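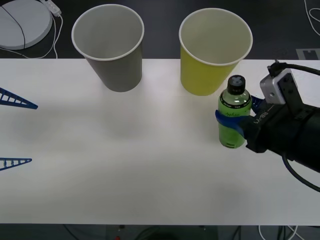 The petition had 2255 names on it when Halyna Dovhaniuk carried it up the steps of the Taltdale council office. The clerk stamped the first page and put the rest in a drawer.

"He'll answer in October," she said.

"The vote is in 12 days."

"Then he'll answer after the vote."
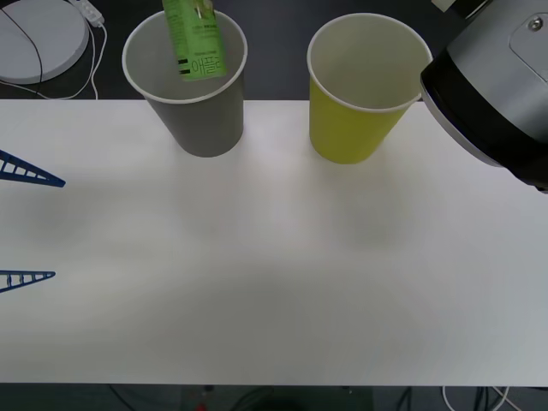 Halyna sat down on the bench outside the mayor's door. Hugo Brunet came at noon and sat beside her. At four the door was still shut.
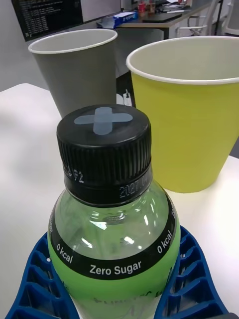

Svenja Wegener said the mayor had gone home by the back stairs an hour ago. Halyna stayed where she was and asked the clerk for the drawer key.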